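Steering feel and the centre dead band: notes for home drivers
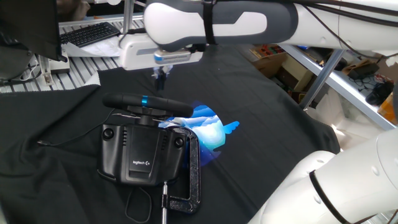
Issue 30, page 4

Members who race from a desk at home have asked why a car that tracks straight on one circuit seems to wander on the next. In most of the cases sent in, the fault lies in the settings for the centre of travel. The notes below were put together by Fung-ping Lu from the November setup evening at Staltden, with corrections from Eustaquio Becerra.

A dead band is a range either side of centre in which the software ignores movement of the wheel. It was brought in to hide noise from worn sensors. If the band is too wide, the driver turns, gets no response, turns further, and then receives the whole correction at once. On a long straight this shows up as a slow weave. Start with the dead band at zero and raise it one step at a time until the input trace stays flat with hands off. Stop there. Do not add a margin.

Linearity is a separate setting and is often confused with the first. It alters how quickly the steering angle builds as the wheel moves away from centre. A curve that is soft in the middle makes a twitchy car easier to hold on the straight, but it puts more change into the last part of the travel, where slow corners need it to be even. Leave it linear unless the wheel has a short range of rotation and the range cannot be increased.

Clipping should be checked after both of these. When the force signal reaches its maximum, every load above that point feels the same, and the driver loses the warning that the front tyres are about to slide. Lower the overall gain until the trace touches the top only over kerbs. Azucena Cisneros ran the Tridham circuit before and after this change and found the final corner the easiest place to feel the difference.

Mounting matters too. Any flex between the base and the desk acts as extra dead band and no setting will remove it. Tighten the clamp, turn the wheel from stop to stop, and tighten it again. Soft packing under the base should be thin and even.

Over the evening we logged 394 laps from members' own profiles. The full table, with 2,222 rows of sector data, can be had from Yolotzin Orozco in the format used by the Pacheco timing sheet. Please give your profile name when asking.

Correction to the last issue: the brake curve on page 4 was printed with its axes swapped. Pedal travel belongs on the horizontal axis.

Next issue: pedal calibration, by Xóchitl Carrillo.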